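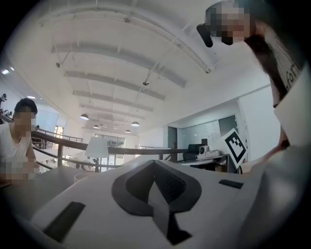 Hand-held gripper demonstration is a method of gathering training examples for robot learning in which a person does a task with a gripper held in the hand, while cameras and other sensors record the movement. No robot arm is needed during the recording. The examples are later used to train a policy, a program that takes in camera images and gives out movements, which can then be run on an arm fitted with a similar gripper.

The method is one form of learning from demonstration. It is mostly used for household and kitchen tasks, where the objects vary a great deal and are hard to describe in a written program.

Background

Demonstrations for robots have long been gathered by teleoperation, in which a person steers an arm from a distance, and by kinesthetic teaching, in which a person takes hold of the arm and moves it by hand. Both tie the recording to the place where the arm is installed. Teleoperation is also slow for tasks that involve contact, as the operator feels little of what the arm is touching.

A hand-held gripper removes the arm from the recording and keeps the part that touches the object. The person feels the weight and resistance of the object through the handle and can work at close to normal speed. The equipment can be carried from one room to another.

Equipment

A typical set consists of two grippers, one for each hand, although many tasks are recorded with only one. Each gripper has a pair of fingers, opened and closed by a trigger or by squeezing the handle, and a camera that looks out over the fingers. The view from this camera is meant to match the view from a camera mounted at the wrist of the robot.

The position of each gripper has to be known at every moment of the recording. This is done by visual tracking from the gripper's own camera, by motion sensors, by printed markers, or by a mix of these. The markers are square black-and-white patterns that a computer can recognize from different angles. They may be fixed to the grippers themselves, often on the faces of a cube so that at least one pattern stays in view, or set up in the room as fixed points.

Some groups add a camera worn on the head. It records both hands and the work surface together, and so fills in what the gripper cameras miss when an object passes behind a finger or out of their view. The recordings from all cameras are matched by time stamp.

Procedure

Work is divided into episodes. An episode is one complete performance of a task, such as moving a piece of food to a bowl or putting the lid on a jar. Before it starts, the objects are placed on the table and the operator holds the grippers still at a start position. The operator then does the task, returns to a rest position and ends the recording. If an object is dropped, the episode may be thrown out or kept and labeled as a failure, depending on the project.
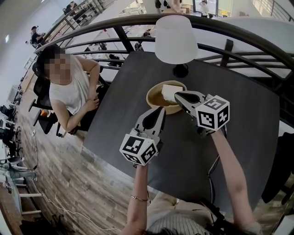

Between episodes the objects are moved. A policy trained on examples in which the bowl always stands in the same spot tends to learn the spot and not the bowl, so the start layout is changed on purpose. Lamps, boxes and other everyday things are often left on the table for the same reason. Soft foods, liquids and cloth take longer to reset than rigid objects, and this time is usually a larger part of a session than the recording itself.

Operators are asked to move smoothly and to avoid motions that an arm could not copy. Common instructions include keeping the elbows away from the table, not nudging objects with the free fingers, and not turning the wrist past the limits of the robot that the data is meant for. New operators usually record practice episodes first, and these are not counted.

The Lirnell collection

The Lirnell collection is a set of kitchen and tabletop demonstrations recorded with hand-held grippers. It was begun in February by a group under Dirk Lambrechts, with Precious Calimlim in charge of the recording sessions and Macario Medrano responsible for the tracking software. The set contains 3208 accepted episodes covering 38 tasks.

Tasks in the collection are written as short instructions in everyday words, for example "put the block in the bowl" or "move the basket next to the lamp." Operators read the instruction before each episode but are not told which hand to use first. Calimlim's notes for the collection say this was done to keep natural differences between people in the data. Tasks recorded by fewer than two operators were left out.

An early batch was recorded again after Medrano found that the clocks of the left and right grippers had drifted apart over long sessions. From then on the clocks were set at the start of every session and checked again after each break.

The same grippers were later used for Vallar, a smaller set limited to tasks that need both hands. Vallar uses the Lirnell file layout, and the two are often trained on together.

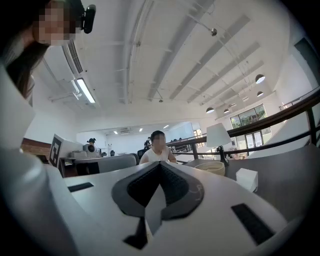 Processing

Raw recordings are cut to remove the waiting time at the start and end. The path of each gripper is then worked out, along with the opening of its fingers. Episodes in which tracking is lost for more than a short time are rejected. Fast turns, poor light and blank walls are frequent causes of lost tracking - a room with many distinct features generally gives better results than a bare one.

Faces and hands of people in the recordings may be blurred or pixelated before the data is shared. Operators and others present in the room are normally asked for consent beforehand.

The paths are finally checked against the reach and speed of the target arm. In the Lirnell collection this step is done with Baert, a program written by Gerrit Boersma. Baert plays each path on a simulated arm and marks the places where a joint would pass its limit.

Limitations

A person's arm and a robot's arm do not move alike, and some hand-held demonstrations cannot be carried out by the robot at all. The gripper also records little about force unless it is fitted with sensors for that purpose. Two episodes can look the same on camera even though one operator squeezed much harder than the other.

The operator's body is a further difference. It appears in the head camera's view during recording and is missing when the robot works alone. Luuk Van Hecke, in a report for the Gandberg workshop, compared policies trained with and without the head camera and found that the added view helped in two-handed tasks but made little difference in simple pick-and-place work.

See also

Learning from demonstration
Teleoperation
Fiducial marker
Robot end effector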